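**2018年10月15日，织毛衣的季节又来了**

先说结论：那件灰毛衣我还没织完。上一期我信誓旦旦说这期要让它正式亮相，还有好几位读者写信来问袖子怎么收的（谢谢你们，信我都看了，回得慢，对不起！），结果到今天早上，它只有一个完整的身子和半截袖子，另外半截昨天晚上刚拆掉。所以这一期就不晒成品了，聊聊这件毛衣一路上的事，聊聊灰色，再顺便讲讲我怎么拆毛线，反正最近拆得很熟练。

事情要从三月说起。三月的时候我去了一趟Porthorpe，本来是去吃鱼的，吃完鱼外面下雨，就躲进了码头后面那条斜街上的毛线店Tereretti。我去之前跟自己讲好了，不买，只摸。家里柜子里的线够织到退休，这一点我心里很清楚。可是那家店的摆法实在太坏了，它不按粗细摆，也不按牌子摆，它按颜色摆，从门口的白一路往里深下去，走到最里面是接近黑的墨蓝，中间整整一面墙，全是灰。我站在那面墙前面大概把鞋里的雨水都站干了。

最后抱走的是Ivanyshyn的羊毛，色号2478，标签上写的名字翻译过来差不多是“晾衣天”。我喜欢这个名字喜欢得要命，虽然我一直没想明白晾衣天为什么会是灰的，照我的经验那样的天最好别晾衣服。店里架子上剩下的这一缸我全买了，12团，加起来1364米。老板娘问我要织什么，我说还没想好，她露出那种见多了的表情，把收据塞进袋子，叮嘱我同缸的线要记下缸号。

缸号这件事我要多啰嗦两句，因为上个月又有人来信问，为什么她的毛衣胸口那里有一道很明显的“换挡”。同一个色号，不同的染缸，出来就是会有差别，在店里的灯下摆在一起几乎看不出来，织成片就一目了然，而且偏偏永远出现在最显眼的位置。补救的办法也有，从快用完旧缸的地方开始，旧线织两行，新线织两行，交替着往上走个十来厘米，那道界线就糊掉了。如果已经织完了才发现……我的建议是围条围巾。真的，我有一件绿的就是这么穿了好几个冬天。

回来之后线在椅子上放了很久。夏天织厚毛衣是需要一点意志力的，我没有。一直到天气转凉，早上出门要缩脖子了，我才把它翻出来，先绕团（没有绕线器，用的是两把椅子背和一个不太情愿的家属），再打小样。打小样我要认错，我打得很敷衍，织了巴掌大的一块，也没下水，拿尺子比了一下就觉得“差不多嘛”。各位，小样一定要洗。Ivanyshyn这种线纺得比较松，一下水纤维就全打开了，洗完会长，会长不少。我那块小样后来补洗了一次，晾干之后从正方形变成了一个很有想法的长方形。

然后是起针。花样是我自己凑的，从下往上圈织，下摆一比一的单罗纹，身子全是平针，没有任何花。起针的时候我一边起一边听广播，起完数了一遍，够了，高高兴兴接成圈，织了整整一圈上针下针上针下针，织到接头的地方，两个下针撞在一起。再数，269针。单罗纹圈织必须是双数，我多起了一针。按说这种时候把多出来的那针跟旁边并掉就好了，谁也看不见，可我那天不知道哪根筋不对，全拆了重起，重起完再数，还是269。我把针放下去洗了个碗。洗完回来，老老实实并掉一针，从此天下太平。
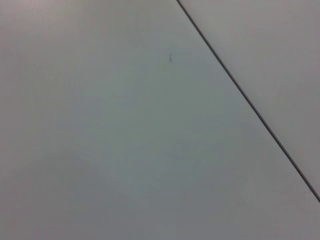
身子织起来就快了，平针圈织是世界上最不用动脑子的活，适合看电视，适合打电话，适合假装在听别人讲话。唯一的问题是灰。你天天盯着一大片灰看，看久了会开始怀疑它到底是什么颜色：白天在窗边它发青，晚上在台灯底下它又暖起来，我一度以为自己混进了别的缸。照片里那一大片浅灰也是这样，乍一看就是平平一块灰，多看一会儿，中间那里带一点点发绿的冷，往左上角去又隐隐透出一点粉，深深浅浅地晕着，右上方再来一条细细直直的深灰线，整块灰一下子就有了参照。我后来在毛衣侧边加的那条假缝线就是这个意思，一列上针从腋下一直下到罗纹，远看几乎没有，近看有一道暗暗的竖影子，两边的灰立刻就立住了。圈织的毛衣没有侧缝，穿久了容易在身上打转，有这么一列上针，叠衣服的时候也知道该从哪里折。

假缝线的做法太简单了，我都不好意思单独开一段，但是上次讲得太快有人没看懂，就再讲一遍。在身体左右两侧各挂一个记号扣，每一圈织到记号扣后面那一针，织上针，别的照旧。完了，就这么多。想要它更明显一点，可以换成滑针，隔一圈滑一次，出来会是一条微微鼓起来的线，比上针的那种精神些，不过拉力会稍微紧，下摆容易往上吊，手紧的人慎用。我手紧，所以我老实用上针。

说回灰色。我妈那一辈是不太看得上灰毛衣的，觉得织那么久，花那么多力气，出来一件灰扑扑的，像学校发的。我年轻的时候也这么想，头几件毛衣颜色一件比一件吓人，有一件橘色配紫色，现在拿出来还能把猫吓跑。后来慢慢发现，真正每年翻出来穿的就那么两三件，都是素的，橘配紫的那件穿出去过一次，是去领一个迟到的包裹。灰最难的地方在于挑，挑不好真的会像学校发的。我自己的笨办法是这样：把线团拿到店门口去看，不要在灯下看；贴着下巴照镜子，别贴着手背；再拿一团白的放旁边，这一步特别有用，灰里面藏着什么颜色，跟白的一比马上就出来了，偏蓝的偏绿的偏棕的，一清二楚。我脸色黄，偏绿的灰放上去像病了三天，“晾衣天”有一点点偏，我犹豫过，最后靠领口救了回来，后面讲。

袖子才是这一期真正的受害者。第一只袖子我是照着旧毛衣量的，从腋下挑针往下织，边织边收，织到手腕，试穿，长度刚好，我心里得意极了，还去煮了杯可可庆祝。可可喝到一半想起来：小样洗完是会变长的。现在刚好，洗完就到手指头了！于是拆。拆到手肘下面一点的地方，重新算收针的间隔，再织，这次把洗后的伸长算进去，织完试穿，短了一大截，看着像偷穿小孩的衣服，心里虽然知道洗完会好，还是越看越没底。昨天晚上又把第二只袖子的下半截拆了，因为两只收针的节奏对不上，一只瘦得早一只瘦得晚，摊平了放桌上像两条不同的裤腿。

拆线我现在有一套流程，写下来给同样命苦的朋友。先找一根比原来细两号的环针，在要停下来的那一行，顺着每一针的右腿挑过去，挑完一圈再抽针拆，拆到那一行自己就停住了，一针都不会跑。千万别相信自己能“抽到那儿再停”，我相信过，停不住的，尤其是越抽越生气的时候。拆下来的线是弯弯曲曲的方便面，不要直接织回去，织出来会坑坑洼洼，绕成一绺，松松扎几道，温水里泡一会儿，捏干（别拧），挂起来，下面挂个小东西坠着。我挂的是一把汤勺。第二天就直了，跟新的差不多，只是稍微有点毛，羊毛嘛，毛一点也正常。

领口我打算这样处理。原来想的是同色的罗纹圆领，省事，后来试穿的时候照镜子，那点绿光正好映在下巴上，整个人没睡醒。翻柜子翻出来半团Maltdale的奶白，是前年织帽子剩下的，没怎么染过的那种本色，粗细正好相近，往领口上一搭，脸一下子就亮了。所以领子会用奶白来织，双层，折进去缝，贴皮肤的那一面也软。会不会显得像借来的领子？有可能。我准备在袖口最边上也走两行奶白，让它们互相认识一下。

这里插一句关于Maltdale的线，有读者问过会不会扎。我的脖子属于比较娇气的，第一年戴那顶帽子额头有点痒，洗过几次之后就服帖了。如果你连羊绒都嫌扎，那就别冒这个险，领子换棉混纺的也行，只是弹性差些，收针的时候要收得松一点，不然头钻不进去。头钻不进去的毛衣我也织过，织完才试的，家里人笑到现在。

收针松不下来的朋友可以换大两号的针来收，这是最懒的办法。稍微勤快一点就用缝针收，单罗纹用缝针收出来的边圆润又有弹性，像买来的一样，就是费眼睛，要预留够收针那一圈三倍多的线，宁可多留。我有一次留短了，收到还差一个巴掌宽的时候线没了，接上去的那个线头到今天还时不时从领子里冒出来跟我打招呼。

洗的事也顺手说了吧，省得下一期又忘。成品第一次下水，盆里放够凉一点的温水，水要能没过去，羊毛洗剂挤一点点，把毛衣按下去就别管它了，去干点别的。捞的时候要两只手从底下托着捞，湿毛衣很重，拎着肩膀提起来，自己的重量就能把它拉成连衣裙。卷在大毛巾里踩一踩，踩这一步我最喜欢，光脚，像踩葡萄。然后平铺，拿尺子量着把宽度和长度拍到你想要的数字，四边理齐，假缝线摆直，等它自己干。不要晒，不要放暖气上，也不要因为着急第二天想穿就拿吹风机去吹（又是我）。

这周末如果没什么意外，我打算把第二只袖子织完，领子开头。手边放的零食已经换成了不掉渣的，上次的芝麻饼教训惨痛，芝麻卡在平针里，一粒一粒拿镊子夹出来的。要是哪位也在织灰色的东西，来信的时候把色号一起写上吧，我想攒一张自己的灰色表，贴在柜子门里面，下次再进那种按颜色摆的店，至少知道家里已经有哪几种灰了。

下一期的主题暂定是补袜子后跟，我抽屉里有一堆等着的。需要织补蘑菇的朋友先别急着买，找个圆底的小灯泡或者木勺背面也能凑合，具体怎么绷线到时候再细讲。

好了，汤勺上挂着的那一绺线应该干了，我去绕团。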